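Home > Workshop & Garage > Robots and Automation > Grippers
Tagged: homemade, gripper, laundry, slipping

We use cookies to remember your place in a thread. Accept / Manage settings

Hand-held gripper drops cloth after a few seconds

trandlow_shed
Since September I've been building a two-finger gripper, hand-held for now, because I wanted to get the fingers right before trusting an arm with them. It has black plastic arms and blue pads, and a Burero servo salvaged from a dead pan-tilt mount. Boxes are fine. Bottles are fine. Cloth is where my engineering career goes to die. It grabs a towel, holds it for a few seconds, and then the towel leaves at its own pace. I've logged 578 grabs on fabric so far and over half ended that way. My bed has become the test bench.

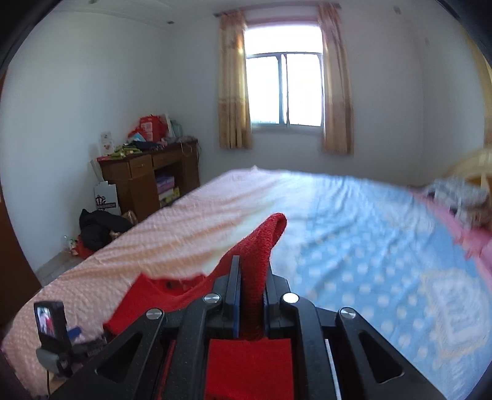 Red towel in the fingers, bed on standby.

I've tried more servo current (hot servo, same result) and wiping the pads with alcohol. Do I need new pads, new fingers or a new hobby?

fiore_bench
Your pads are probably too thin. If they can't squash around a fold, only the high spots touch, and the weave walks out from between them. I went from hard rubber to soft silicone, 34 shore A, and most of my towel trouble went away.

Check that the fingers close parallel, too. Shut them on a strip of paper and pull from the top, then from the bottom. If one end slides out easily, your linkage is flexing. Printed arms do that, and more current makes it worse. Snug up the pivot screws until the slop goes, then back off a hair so nothing binds.
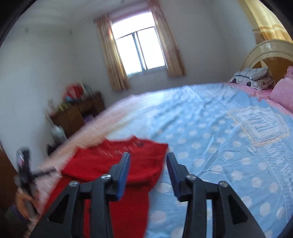
Grab location matters more than pad material, in my opinion, and I've got 1,516 logged grabs of my own to be smug about. Take a flat layer of cloth by the middle and you pinch a shallow wrinkle that pulls straight back out. Go for a folded edge and you have several layers to bite on. With something like that red top lying on the polka-dot sheet, I'd bring the fingers down across the upper edge, one on each side, and push in a little before closing. And log towels and shirts separately, or your averages won't tell you a thing.

verkia_fan
just use velcro

trandlow_shed
Paper test: the bottom end slid right out. Tightened the pivots and got 26 holds in a row on the towel before one slipped. Silicone is on order. I did try the velcro. It grips very well and does not let go, so I now own a gripper with a sock.

3 comments

burero_owner: Those servos get lazy when warm. Let it cool between runs.

pegboard_pete: Does it fold yet?

trandlow_shed: It does not fold. Neither do I, which is how this started.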